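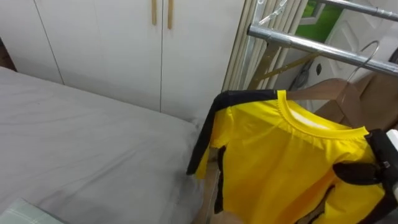

The Fontes is a wooden hanger, and we have sold enough of them at Butima to know that people don't get excited about hangers until they've had a bad one. You know the kind. It came free from the dry cleaner, it bends when you look at it, and it leaves a little peak in each shoulder of your good sweater. The Fontes is brown wood with a silver wire hook that goes over a rail and stays there. It will hold a shirt whether or not the shirt deserves it, and we include in that the bright yellow one with the black trim, which belongs to our own Lụa Khúc and which she describes as a classic.

Fontes wooden hanger
Item no. 2903
Finish: brown
Hook: wire, silver
Sold in packs of 2 or boxes of 50
In stock

The pack of 2 is for people who want to try them out. The box of 50 is for people who tried them out, went home, opened the closet and felt ashamed of everything in it. Both come in plain cardboard with paper between the hangers, so you won't spend an evening peeling off plastic.

What it's good for
T-shirts, button-downs, light jackets, the outfit from that one costume party. Knit collars keep their shape best if you put the hanger in from the bottom of the shirt instead of forcing it down through the neck. We know you'll force it down through the neck. We do too, most mornings, and the collars have so far been good sports about it.

What it isn't good for
Pants. There's no bar. People write to ask where the bar is, and we write back. If you want one, the Sodus hanger has it, along with two clips that hold skirts firmly and fingers even more so. Very heavy winter coats should also go on the Sodus, or on a hook by the door, where you were going to leave them anyway.

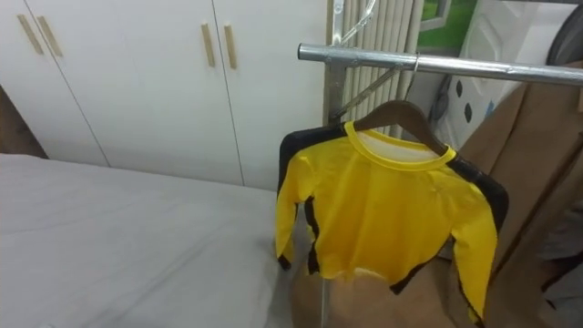 Most customers buy a rack at the same time, and the one we suggest is the Truster. It's metal, with a chrome rail and a diagonal brace, and it's meant for a bedroom or a hallway where the closet has reached its limit. Put it near the bed and it will gather tomorrow's clothes, then yesterday's, then a bag you've been meaning to return since April. We can't help with that part. The Truster ships separately and takes one person to put together, or two people if they're on good terms.

Truster clothes rack
Item no. 290
Ships flat, hex key included
Hangers not included (see above, at length)
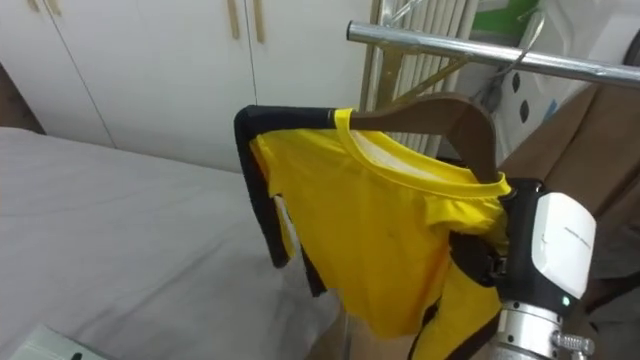 Care is simple. Wipe the hangers with a dry cloth when they get dusty. Don't leave dripping laundry on them overnight, as wood and water have never gotten along. If a hook works loose, turn it back in by hand and stop when it feels snug. The rail can be cleaned with whatever you use on the bathroom faucet, assuming you clean the bathroom faucet.

Returns are fine as long as the hangers come back in their box. Questions about either item go to Lụa at the Butima front desk, mornings only. Please don't ask her to sell you the shirt.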